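Is my table top real wood, veneer or laminate, and how do I clean it?

Asked by Şükran Özkan
May 23, 2019

I bought a used dining table through the Nevham neighborhood exchange and I can't tell what the top is made of. The seller said it was wood and didn't know more than that. There is no label underneath, only a stamp that says Kinnunen, and I haven't been able to find anything under that name that looks like my table.

The top is very pale, beige to cream, with thin light brown grain lines. They are wavy and go mostly the same way across the table, and in one place they bend around into a wide oval, like a knot. The lines are closer together and a little darker in one part than in the rest.

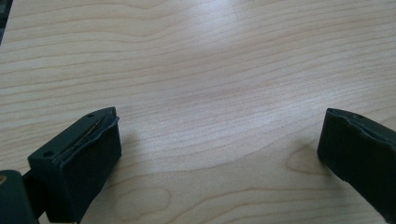
The previous owner used some kind of polish on it, and it feels slightly sticky near the edge where people sit. I wiped it with a damp cloth and that helped for a day. Before I try anything stronger I would like to know what I am dealing with. I was told that you can sand real wood but not veneer, and that oil does nothing on laminate.

So, my questions are how to find out what it is without damaging it, and what to use for the sticky part in the meantime. We have kids and eat at this table every day, so I don't want anything with a strong smell.

2 people have the same question

Print this question | E-mail this question

Answer from Witold Krawczyk

Look at the edges and the underside before you look at the top any more. The top surface is what the maker wanted you to see and it can be made to look like nearly anything.

Start with the short ends of the table. On a solid board the lines on the top run to the end and continue down over it as end grain, which looks like small curves or short streaks. If the end has its own strip with long lines running sideways, you have an edge band, and the top is veneer or laminate over some other core. A few solid tables have a strip of wood across each end too (called a breadboard end), but then it is a couple of inches wide and you can see the joint from above.

Then get under it with a flashlight. On a solid top you should be able to find the same boards below as above. A knot will often show on both sides, though not always, so the oval you mention is worth measuring. Take the distance from two edges and look in the same place underneath. If the underside is one plain color, or you can see pressed chips in the screw holes, it is not solid.

Telling veneer from laminate is harder. Veneer is a thin sheet of real wood. Laminate has a printed layer, and the print repeats. Go over the whole top and look for a second oval with exactly the same shape. On a small table the print may not be long enough to repeat, so finding no match doesn't prove much. You can also put your cheek near the surface by a window and look along it. With veneer you can sometimes see fine open pores, unless the finish is thick. With laminate any texture is pressed in and may not line up with the printed lines, although the better ones do line up.

I would not try the trick with a hot needle that people pass around. It leaves a mark and you only learn something if you already know what the result should look like.

For the sticky part, all three can take the same treatment if you keep the water down:

Put a small squirt of plain dish soap in a bowl of warm water.
Wring the cloth out until it no longer drips.
Wipe a small section at a time, along the grain.
Go over it with a second cloth and clean water, also wrung out.
Dry it right away with a towel.

You will probably have to do it 3 times on different days. Old polish comes off in layers. If the cloth comes up yellow or gray you are still removing polish. If the color of the wood itself comes off, stop.

Don't sand it until you know. Veneer on a table of this kind can be thinner than a credit card and you would be through it before you noticed.

Comment from Şükran Özkan

Thank you. The ends have a strip on them. It is the same color as the top but the lines go sideways, so I suppose it isn't solid. I couldn't find a second oval. Underneath it is plain light brown and smooth.

Comment from Witold Krawczyk

Then it's veneer or laminate. See if there is a chip anywhere along the edge. Laminate usually breaks with a sharp line and often has a dark or brownish layer under the pattern. Veneer splinters along the grain. If there isn't a chip, don't make one. Treat it as veneer and you will be safe either way, meaning little water, no sanding and coasters under hot cups.

Answer from a guest

we had one like this and used Noltano wipes from the hardware store, worked ok. leave it 10 minutes then wipe off. ours was laminate I think

Answer from Clurura_home

Mix white vinegar half and half with water and spray it on. It cuts through polish and the smell is gone in some 20 minutes.

Reply from Witold Krawczyk: I would spray the cloth and not the table, so nothing gets into the joint at the edge strip. Vinegar can also dull some finishes. Try it under a corner of the overhang first if the top and underside have the same finish, otherwise on a spot where a placemat sits.

Print this page | E-mail this page

Contact us | Copyright 2019 | Back to top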